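Nikska extends sorting trial in Sornville

Nikska has begun recording remote-controlled sorting runs at its Sornville site. An operator steers the arm, which carries toys from a mesh basket to three boxes with round holes.

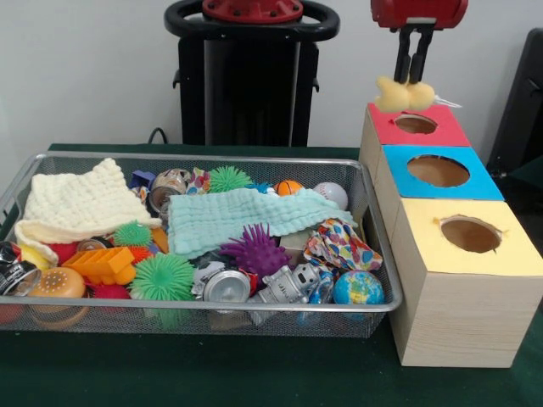 Recording method

Joint positions are logged with video - 2,000 runs so far.

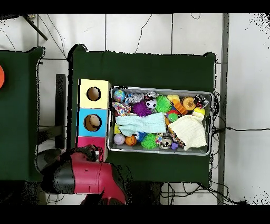

Each session lasts 6 hours. Grip force is set by the operator.
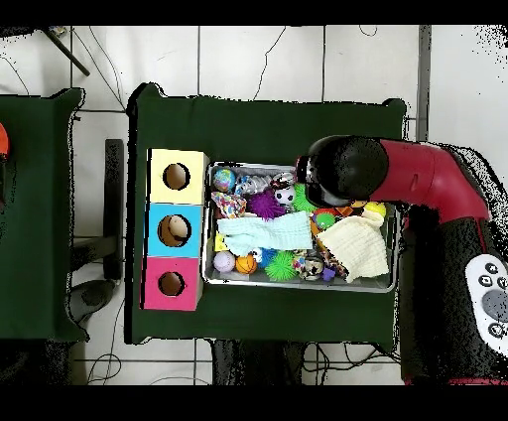
Training on the data starts in May, using Hivia software.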